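How to Get Something Out of a Gripper Demo

Open days are built to impress you. Prorkton's drew 704 visitors, and I suspect most of them left knowing what the brochure already said. If you want more than that, try this.

1. Pick one station and stay for 12 runs. A single good grab proves very little. Write down every miss, including the ones the presenter talks over.

2. Find out who is doing the work. If a person is holding the tool, you are watching a person pick up fruit. That may be useful for teaching a machine later – ask when, and ask to see it.

3. Look at what else is on the table. Round fruit with space around it is kind to two fingers. Ask for the small one wedged against the big one.

4. Ask for a change. Move a piece, turn the tray, swap the order. Alina Bălan did this at the Rascombe stand and got a long speech about the roadmap. Write that down too.

5. Get the failure rate as a number. "Very reliable" goes in the notes as "no answer."

6. Leave the price until the end, and don't sign up for anything before December.

I still haven't seen a stand post its misses on the wall. If yours does, send me the details.

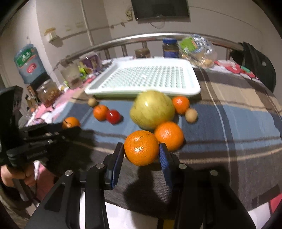 Cameron Paewai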